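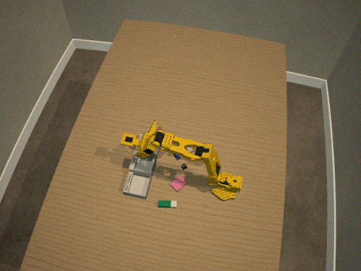
작은 탁상용 로봇 팔은 관절 영점을 얼마나 자주 다시 잡아야 하나요?
우리 모임에서는 작업 횟수 566회마다 한 번, 그리고 관절을 풀었다 조인 뒤에는 횟수와 상관없이 다시 잡는 것으로 하고 있습니다.

Waltville 분류 셀 정비 모임 회의록
2025년 12월 5일, Gindley 공작실 2층

바쁘신 가운데 먼 길 와 주신 분들, 그리고 따뜻한 보리차와 귤까지 챙겨 오신 분들께 먼저 감사 인사를 드립니다. 지난 10월 모임 이후 오랜만에 모인 자리라 안부를 나누다 보니 시작이 조금 늦어졌습니다. 기록이 길어지더라도 너그럽게 읽어 주세요.

1. 지난 회의록 확인
10월 회의록은 수정 없이 승인되었습니다. 다만 그때 "어깨 관절 볼트 교체"라고 적은 부분은 교체가 아니라 재조임이었다는 말씀이 있어 여기에 남겨 둡니다.

2. 시뮬레이션 장면과 실제 셀 맞추기
정비 순서를 실제 팔에 적용하기 전에 시뮬레이션에서 먼저 돌려 보는 방식은 계속 유지하기로 했습니다. 이번 장면에서는 분류함에 BATTERIES, GAMES, NUTS+BOLTS 이름표를 붙여 두었고, 실제 셀에도 같은 이름을 같은 순서로 쓰기로 합의했습니다. 한글 이름표로 바꾸자는 의견도 나와 한참 이야기했는데(다들 할 말이 참 많으셨습니다!), 설정 파일까지 모두 고쳐야 해서 다음 분기에 다시 다루기로 했습니다.

가운데 칸으로 내려갈 때의 접근 높이도 논의했습니다. 현재 설정값은 195mm인데, 집게 끝이 칸막이에 스칠까 걱정된다는 분이 계셨습니다. 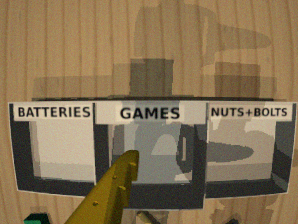

그래서 우선 값은 그대로 두고 하강 속도만 한 단계 낮추어 보기로 했고, 그 결과를 본 다음에 높이를 손대기로 했습니다. 두 가지를 한꺼번에 바꾸면 무엇 때문에 달라졌는지 알기 어렵다는 말씀에 모두 고개를 끄덕였습니다.

3. 관절 점검과 영점
Jevwood에서 받은 점검표를 우리 셀에 맞게 줄여 쓰기로 하고, 순서를 다음과 같이 정리했습니다.

- 전원을 끄고 팔을 손으로 받친 상태에서 베이스 고정부터 확인한다.
- 어깨, 팔꿈치, 손목 순으로 유격을 본다. 흔들림이 느껴지면 그 관절에서 멈추고 기록한다.
- 케이블이 꺾이거나 눌린 곳이 없는지 살핀다.
- 전원을 켜고 기준 자세로 보낸 뒤 영점을 저장한다.
- 분류함 바깥의 물건 하나를 골라 그 위까지 팔을 보내 보고, 어긋난 정도를 일지에 적는다.

누적 작업 횟수는 1356회로 보고되었습니다. 영점 저장 파일은 날짜를 붙여 보관하고 예전 것을 덮어쓰지 않기로 했습니다. 덮어썼다가 하루를 꼬박 날린 경험담이 이어져 잠시 웃음바다가 되었네요.

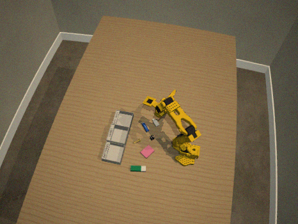 4. 예비 부품과 비용
Virág에 손목 쪽 예비 모터를 문의하기로 했습니다. 볼트는 33개가 남아 있어 당분간 추가 주문은 하지 않습니다. 출력한 집게 손가락은 층이 갈라진 것이 나와 폐기하고, 같은 파일로 한 벌 더 뽑아 두기로 했습니다. 재료를 바꿔 보자는 제안은 찬성과 반대가 비슷하여 결론을 내지 못했습니다.

5. 기타
점검 일지는 공작실 책장 맨 아래 칸에 두고, 가져가신 분은 꼭 제자리에 돌려놓아 주세요. 다음 모임 날짜는 게시판에서 정하겠습니다. 남은 귤은 나누어 가져가셨습니다.

댓글 4

보리차한잔: 정리해 주셔서 감사합니다. 하강 속도는 집게를 연 상태에서도 똑같이 낮추는 건가요?

공작실지기: 네, 열었을 때와 닫았을 때 모두 같은 값으로 하기로 했어요. 본문에 빠졌네요, 죄송합니다.

나사두개: 점검표 줄인 버전도 파일로 올려 주시면 좋겠습니다. 저는 팔꿈치 유격 보는 게 늘 헷갈려서요 ㅠㅠ

귤도둑: 한글 이름표에 아직 한 표 던집니다. 다음 분기에 꼭 다시 이야기해요~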